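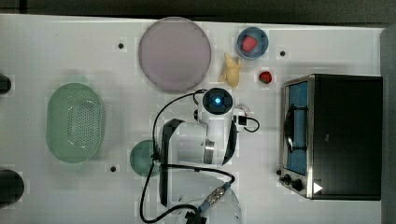
Build the table before you build the arm, Roxana Cârstea kept telling the Thursday group in Lustville, and for most of one spring they ignored her. The arm was the exciting part, after all! It had joints and a light on it. The table was a table. By the end of April the arm could swing, reach and bow to visitors, and it couldn't be trusted to go to the same spot twice on any surface in the building, and Roxana got her way.

Chapter 4. A Place to Work

In the first three chapters you cut, bolted and wired the Donder arm and made each joint move by itself. If you have come this far, you own a machine that moves when you ask it to, and I hope you've had at least one evening of making it wave at people. Now we give it somewhere to be. This chapter covers the work surface, the way the arm is fixed to it, the run of the cables, and the first set of objects you will ask the arm to deal with. We've chosen a play kitchen for those objects – bowls, a plate, a colander, toy fruit – and you'll be living with it until the end of Chapter 9.

Why a kitchen? Partly it's cheap. The whole set we used in the Sturnel workshop came to less than the price of one good motor. But the real pleasure of it is how much it asks of the arm. A toy strawberry has no flat sides. A bowl can be picked up by the rim or pushed along by accident. A colander is long one way and short the other, so the arm has to care which way it is turned. Put a toaster oven at one side and you have something tall to steer around, and a door with a handle that will keep you busy for weeks (we get to doors in Chapter 8, and they are wonderful, and you will say bad words).

You can build everything here at home. A spare desk is fine if it doesn't rock. In a shared workshop, agree early on whether your table can stay put between sessions, as a table that gets folded away every night will have to be measured again every time it comes back out.

What you will need

A rigid tabletop, plain and light in color. Ours is white.
A mounting plate and four bolts with wide washers.
Round black stickers to use as position marks.
Cable ties or clips, more than you think.
A tape measure and a soft pencil.
A few kitchen items of different shapes, and some small toy food.

4.1 Fixing the base

Set the arm near the middle of one long edge and clamp it lightly. Move it by hand, power off, as far as it will go to each side. Does it reach the corners you care about? Slide the base and try again until you're happy, then mark the bolt holes. Min-kyu Noh drilled his first and tried the reach afterward, and his table has eight holes in it.

Tighten the bolts in a cross pattern, a little at a time. With the arm stretched out, press down gently at the far end. If the base lifts even slightly, add a stiff plate under the tabletop. Our base sits 85 mm in from the edge.

4.2 Cables with room to move

Cables outside the arm need slack, and beginners nearly always leave too little. Let them hang in wide, easy curves. Move every joint through its full range, slowly, and watch for the place where a curve goes tight. We ended up adding 15 cm to the longest one. Tie cables together where they want to part ways, but never tie one across a joint.

Loose curves do sweep over the table, and sooner or later one will drag across a bowl. Good – you'll learn where the bowls can't go! Pencil that area in on your sketch of the table.

4.3 Marks on the table

Stick down the first round mark anywhere the arm can reach with ease. Measure from the center of the base to the center of the mark, write it down, and do the same for the others. Spread them out, and don't put them in a line.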